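Notes orateur – Skameno, offre de location d'un bras mobile
Intervention de Xiomara Halvorsen, 17 avril 2018

Ouverture (deux minutes)

Se présenter. Rappeler que Stusberg distribue le Skameno depuis l'an dernier et que je ne suis pas l'ingénieure du projet. Pour les questions de commande moteur, renvoyer vers Mwangi Nyamweya, assis au deuxième rang.

Dire tout de suite ce qui est proposé : un bras sur base mobile, loué au mois, avec une bibliothèque de tâches ménagères et de bureau. La tâche présentée est le rangement d'une canette dans un tiroir. Elle fait partie du lot de base, sans supplément.

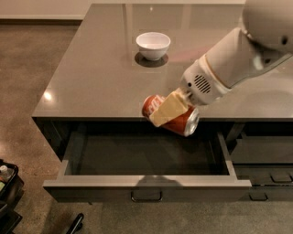 Skameno, tâche « ranger » : la canette tenue à l'horizontale au bord du plan, tiroir ouvert.

Laisser la diapo à l'écran le temps de parler de la prise. Les doigts sont des pièces d'usure, le client les change lui-même avec une clé fournie. Passer vite sur la matière, la fiche technique est dans le dossier remis à l'entrée.

Préciser que le tiroir doit avoir une poignée que le robot sait tirer. Pour les meubles sans poignée, Vastorell vend un adaptateur, facturé à part. Ne pas s'engager sur le prix.

Le tiroir

C'est le point que les acheteurs sous-estiment. Poser un objet sur une table est facile à vendre, le descendre dans un tiroir demande d'incliner la canette et de passer le rebord. Montrer la pince engagée dans le tiroir, la canette rouge encore entre les doigts, la verte restée sur le plan.

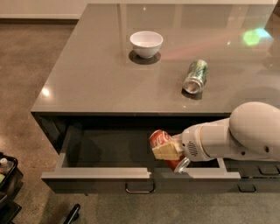 Ce que comprend la location

Livraison, mise en service sur place, 7 tâches au choix dans la bibliothèque. Formation de 60 minutes pour deux personnes. Assistance téléphonique en semaine.
Non compris : les meubles, le réseau, les tâches sur mesure. Emmett Tillman établit les devis pour ces dernières.
Catalogue complet : 165 tâches à ce jour. Si on demande combien sont vraiment utilisées, répondre que nos clients en gardent environ une douzaine.

Les limites

Les annoncer avant que la salle ne les trouve. Les surfaces brillantes gênent la perception, il faut prévoir un réglage de l'éclairage à l'installation. Les objets en verre ne sont pas couverts par le contrat.
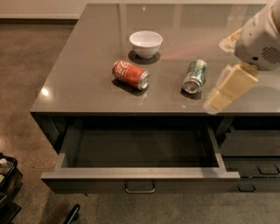 La comparaison avec Kapoor reviendra forcément dans les questions. Leur offre est moins chère à l'entrée, mais la mise en service est à la charge du client. Sur le réglage de la lumière, revenir à la diapo : le reflet vif près du coin du plateau et la traînée rosée qui le traverse sont le genre de chose que l'installateur regarde en premier. Ajouter que les deux canettes couchées et le bol suffisent comme matériel d'essai, le client n'a rien à acheter pour tester chez lui.

Questions et suite

Garder dix minutes. Les demandes d'essai se font au stand 251, auprès de Harriet Halvorsen. Demander aux gens d'apporter les dimensions de leurs tiroirs.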